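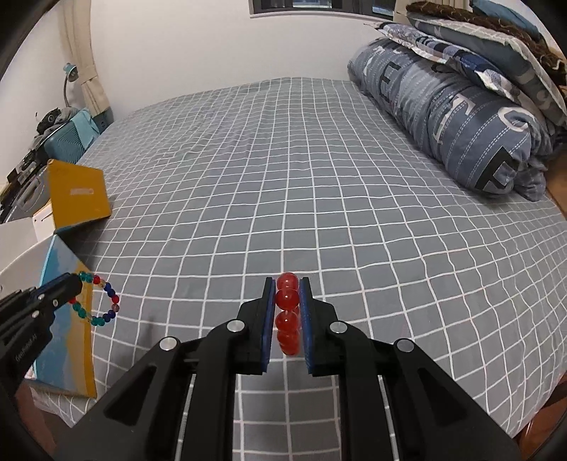 Open day: common questions

When and where is it?
2018-02-17, at the Masedari rooms. Doors open for 26 visitors per session.

What is shown?
Handling of small, flexible items with hand-held grippers. The demonstration uses beaded and corded bracelets on a bed, with a cardboard box. Naheed Arain runs it; Hauke Wegener answers technical questions.
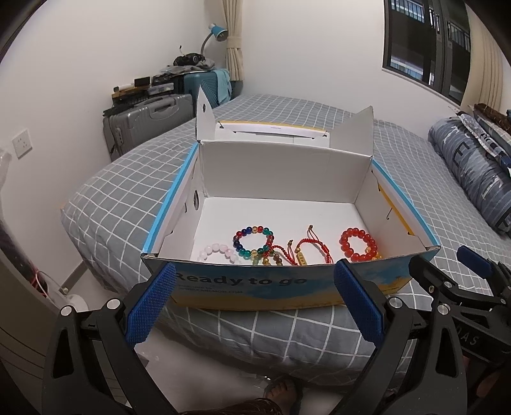

Five bracelets in the box, with the gripper jaws at its front wall.

Why bracelets?
They change shape when held. A loop of beads is harder to grasp than a rigid block - the contact points shift.

May visitors try a gripper?
Yes, after the briefing. Take off rings and watches first.

Is there a charge?
No. Booking is required and closes at 100 names. Write to Yasir Lashari.

Will it be repeated?
A second open day is planned for May.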